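Home Projects Notes Recipes About

# Sukidex: a word list of kitchen Vietnamese

14/09/2021 by Sang Vương

12 shares 4 comments

Hi! So this is the README for Sukidex, which is a plain text list of the cooking words my family uses, with English next to them. It started as a note on my phone (my aunt Hầu was on speaker, I was standing in a grocery store in Skusville trying to work out which herb she meant) and it kept growing until I had 810 entries and a file that took forever to scroll. A couple of cousins wanted copies, then their friends did, so it lives in a proper folder now.

It's a home list, made by someone who grew up with the language at the dinner table and learned to spell it much later. If you want a real dictionary, get a real dictionary! If you want to know what to ask for when a recipe calls for ngò gai, come on in.

## What's in the folder

- `words.tsv` is the main list, one entry per line
- `herbs.tsv` is the herbs and greens by themselves, 95 lines, because people kept asking for just those
- `notes.txt` is me rambling about single words
- `old/` is the version from before I fixed the accents, and please don't use it

The columns in `words.tsv` go Vietnamese, plain (same word with the accents stripped, for searching), English, kind, region, and comment. Kind is one of: food, tool, action, taste, measure. Region is N, C, S, or blank. Blank means I don't know, so don't read it as "used everywhere."

## How I picked the English

I went with whatever I'd say to a friend in the kitchen. So kho is "simmer in a salty-sweet sauce until it gets dark," which is long, but "braise" made my cousin think of pot roast. Thơm is in there twice, once as "smells good" and once as "pineapple" (southern), and both are right. Where a thing has no everyday English name I left the Vietnamese in and put a hint in the comment column.

Measures were the worst part. A chén is a small bowl, and every household has its own idea of small. I wrote "rice bowl" and moved on. Same with muỗng, where you need the second word to know if it's a coffee spoon or a soup spoon, and Hầu never says the second word.

## Things that are wrong or thin

Desserts are thin. We're a soup family, what can I say. Central words are thin too, I only have 51 marked C and I'd bet a few of those belong to my grandmother alone.

Around 506 entries have been read over by someone other than me. The rest you're taking on faith for now. I'd love help with fish names most of all, since the same fish seems to change its name every time you drive an hour, and the English names are no better.

I redid all the accents in August and I think I caught the hỏi/ngã mixups (I say them the same, so I spell them the same, sorry). If you spot one, tell me the line number.

## Opening the file

1. Save the whole folder somewhere you'll find it again.
2. Open `words.tsv` in any spreadsheet program and pick tab as the separator.
3. Set the text encoding to UTF-8, or every đ turns into garbage.
4. Freeze the top row so you can still see the column names.
5. For a paper copy, print it landscape with the region column hidden. I lay the pages out on a plain pale surface and mark them up in pencil before I type anything in. 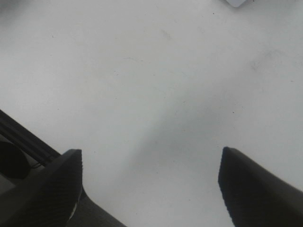 ## Sending me words

Email is fine, and so is a message through Zoltitz, the little forum where I post updates. Give me the word with its accents, what it means to you, and where your family is from if you don't mind saying. Don't worry about the columns, I'll sort that out. Two meanings for one word are welcome, arguments about phở are also welcome but I may be slow to answer.

## Using it

Copy it, print it, stick it on the fridge, put it in your own project. A mention of Sukidex would be nice. Please keep the comment column if you pass it along, half the fun is in there.

Newer post Older post Back to top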